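Plirovdale Makers Board > Arms & Automation > Kits and Reviews

Thread: Gimisberg two-arm tabletop kit, worth it for a home shop?

torquewrench_tilly
Has anybody here bought the Gimisberg two-arm kit? I keep going back to the order page and closing it again. I've had a single hobby arm for a while (built it from plans, it's wobbly, I love it) and I want to start doing two-handed stuff, like holding something with one side and opening it with the other. The kit is $689 per arm without the table mount, which is a lot for me, so I'd love to hear from people who have lived with one before I do something dumb with my tax refund.

benchmoss
I've had the pair since November. Short version: I like them a lot and the manual is terrible.

Longer version. Assembly took me two evenings and most of that was cables. The cable ties in the box are tiny and you have to leave way more slack at the wrist than the drawings show. First time I powered up, the wrist rolled over and yanked the camera connector right out. Redid it with a big loop over the top and it's been fine. The grippers are the best part. Two fingers, pointy at the tips, and they get into places my old flat ones never could.

I mostly drive it by hand with the leader arms and save the runs. Right now I'm working on squeeze packages and caps, because my goal is to have it sort out my recycling. Yes I know. My wife has also pointed out that I have hands.
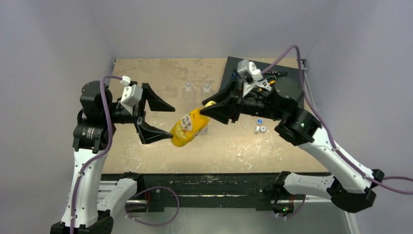

The trick I've landed on is to grab by the neck with one arm and let the other one come in low on the fat end. If you go for the body first the package just folds up and slides away from you. Small caps lying on the table are a whole different headache. The tips can pinch one if you come straight down, but if it's leaning on its side you end up chasing it all over the place. I got maybe a third of them on a good night.

oldsolder
Gonna be the grump in here. I sent mine back. For $689 an arm I expected something that doesn't need its zero position set again every time I bump the table. Support was nice enough but it took them 5 days to answer, and the answer was a link to the same manual page I'd already read. If you only want to learn two-arm stuff, the Kakuvbridge set is cheaper and you can get spares in a week.

benchmoss
Fair on support, they're slow. But did you do the firmware update before you zeroed it? Mine drifted like crazy until I did that, and it's been solid ever since. I think there's a batch that shipped with the old version and no note in the box.

oldsolder
Nope, and I shouldn't have to go digging through a download folder to find out! Put a card in the box.

benchmoss
OK yeah, can't argue with that one.

papercut_joe
I have the Kakuvbridge set oldsolder is talking about and I'd push back a little. Spares are quick, sure, but you go through them. I've replaced 2 wrist gears already. It also comes with no wrist cameras, so by the time you add a pair plus brackets you've eaten up a good chunk of what you saved. If tilly wants to record runs and train something on them, I'd go Gimisberg. If it's just for driving around by hand and having fun, get the cheap one and don't look back.

torquewrench_tilly
This is super helpful, thank you all! I do want to record and train, eventually. How many runs did it take before yours did anything on its own, benchmoss? And does the clear stuff give the cameras trouble? Most of what I'd want to move is bottles.

benchmoss
I had 20 runs of one grab when it first did it without me, and it was ugly but it did it (I yelled, the dog left the room). More helps. Moving things around between runs helps even more, I wasted a bunch of time putting everything back in the same spot. Clear bottles are harder than the bright stuff for me. I put a dark mat on part of the table and I'm still playing with that, so ask me again later.

oldsolder
One thing I will give them, the links are stiff. No flex at all when I had it stretched out. It was the software side that wore me out.

wrenlow
Lurker here. Before you pay full price, look at the Yáñez rental program. They send you a Gimisberg pair already zeroed and updated, you keep it for a month, and part of the fee comes off if you buy. I did it and ended up not buying, no hard feelings. My only gripe is the shipping crate, which is huge and lived in my hallway the entire time.

torquewrench_tilly
Oh, I had no idea you could rent them! That might be the move. I'll write to them tonight and post back once I've had it on the bench for a bit. benchmoss, can you send me how you routed that wrist cable?

benchmoss
Sure, I'll message you. Buy better cable ties first.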